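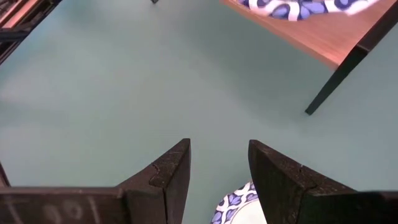

Wrist view, gripper open over patterned tableware

Workden cell – progress and equipment budget, July

The tableware work continues on the two-arm station. Spending this period went mainly to gripper fingers, at $249 a set. The fingers are now treated as a consumable and have their own line in the budget. Surface wear is logged at each changeover, and sets with visible seams near the tip are marked for inspection.

Paper bowls remain the harder item. Both grippers have to work close together over the rim, and the side camera loses sight of the contents. A second side camera, mounted higher, has been quoted by Batar. 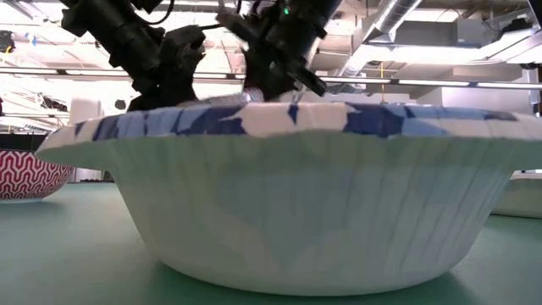
Planned purchases

Second side camera with bracket and cabling: $1,693, lead time 28 days.
Finger sets: four, enough for the next period at the present rate of use.
Replacement wrist servos: deferred. Rowbotham will hold its price for 40 days.

Plates are handled flat on the green mat, with one arm picking while the other stays clear. No new hardware is requested for this task.

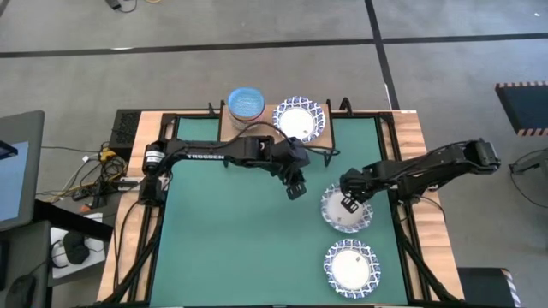 Tia Mapplebeck: Camera approved. Please get a second quote on the servos from Wallside before the Rowbotham price lapses, and show finger sets per task in the next report.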